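Ruketti freestanding coat stand, black
Home > Hallway > Coat stands > Ruketti

Sold and reviewed by Brondano Hallway & Storage
Page last checked: 23 Apr 2023

Our position on coat stands

We sell coat stands and we are not sure you should buy one. A coat stand takes up floor, it gathers things nobody has worn for a year, and the cheap ones go over the first time somebody hangs a wet overcoat on one side. If you have a solid wall and a landlord who doesn't mind four screws, a row of wall hooks will cost you less and hold more. We sell those too, and make less money on them.

Still, people rent, walls crumble, and some hallways have a radiator where the hooks ought to go. For those people we keep a small number of stands in the range. The Ruketti is the one we argue about least.

What the maker says, and what we think

"Holds the whole family's coats." It depends on the family. Ruketti's leaflet gives no weight limit at all, and when we wrote to ask for one we were sent the leaflet again. We treat it as a stand for everyday jackets, a couple of scarves and a bag that isn't full of books. Two heavy winter coats on opposite sides are fine. Two heavy winter coats on the same side are asking for trouble, as they are with any stand on a round base.

"Tool-free assembly in minutes." Partly true. The pole sections screw together by hand, but the bolts higher up want nipping tight with the little key in the bag, and if you skip that the upper arms will slowly turn until they all face the same way. Graziella Melis in our returns department puts one of these together every time a box comes back marked faulty. Most of them had nothing wrong with them beyond bolts left finger-tight.

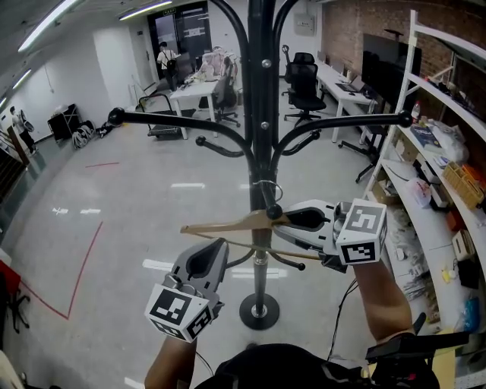

"Timeless design." We have no view on this, except that the same leaflet said "bold and contemporary" before the December reprint and the stand hadn't changed. It is a black stand with curved hooks. It goes with most things, and it shows dust.

"Wipes clean." Yes. Use a damp cloth and then a dry one. Spray polish leaves the hooks slippery and satin linings slide straight off.

Hooks, and what to put on them

The upper arms are long and end in round knobs, so a coat hung by its collar won't get the pointed shoulder you get from a bare peg. They are the right place for anything heavy or long. Please spread the load. If there are only two coats in the house, put one left and one right.

The lower hooks are smaller and closer to the pole. They suit hats, umbrellas with a strap, dog leads and children's coats. Long coats on the upper arms will hang over them, and in a busy house the lower hooks then become somewhere to lose gloves. That is a fault of the whole type and we know of no stand that has got round it.

Can you use hangers? You can. The leaflet shows five of them on one stand, each with a pressed shirt, and we should like to meet whoever lives like that. A hanger on a stand swings, it knocks against the pole, and it sticks out further than the hooks do, so you need more clear space than the base would suggest. One or two for a jacket you want to keep in shape is reasonable. For more than that you want a rail.

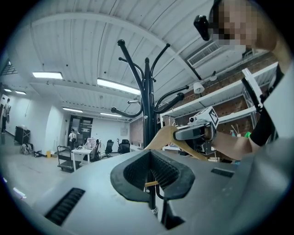

Curved hooks at two levels, each with a round knob at the tip.

The cheaper alternative: Kouris

We are often asked why we don't stock the Kouris stand, which looks much the same in a thumbnail and costs a good deal less. We did stock it. The base was hollow and the thread at the foot of the pole stripped if you put the sections together more than twice. People who never moved house were happy with it. Everyone else wrote to us. If you already own one and it stands up straight, keep it and leave it alone.

The dearer alternative: Trosisach

The Trosisach is heavier and steadier, and it is the only one we would trust beside a front door that slams. It also takes two people to carry upstairs. We think it is overpriced for what it does, and have said so to the supplier, who disagreed. It can be ordered in, but we don't keep it on the shelf.

Where to stand it

Put it in a corner if you have one, with the base flat on a hard floor. On thick carpet every coat stand leans, whatever the box promises. A square of board under the base cures most of it and looks poor, so people tend to hide it under a mat, and then the mat causes the lean. Keep it clear of the arc of the door. Keep it away from radiators as well if you are going to hang anything waxed.

We wouldn't put any freestanding model in a room where a toddler is learning to pull up on things. Buy wall hooks.

Ordering details

Colour: black
Assembly: required, key supplied
Boxes: 2
Returns: 30 days, built or unbuilt, provided all the bolts come back with it
Guarantee: 4 years on the pole and hooks, none on the finish
Height limit, weight limit: none stated by the maker
Left in stock at last check: 210

That last number is high. Our buyer, Cosimo Ferraro, ordered for a cold winter and we didn't get one. You needn't rush, and we won't be putting a countdown clock on the page.

Questions we get

Does it wobble?
A little, when you take a coat off quickly. If it wobbles when nobody is touching it, check the joint at the base first and the floor second.

Can I leave out the lower hooks?
No. They are part of the lower section of the pole.

Will the knobs come off?
They can be unscrewed with a firm grip, and small children do find this out. Spares are available from us at cost. Ask by email with your order number.

Is it all right outdoors, or in a porch?
A closed porch, yes. An open one, no. The finish isn't meant for it and the guarantee won't help you.

Do you price match?
Only against shops that have the same stand in stock and will post it. Send us a link. Auction listings and "from" prices don't count.

Spare bolts, knobs and keys are listed under Hallway > Parts. Wall hooks are under Hallway > Hooks and rails.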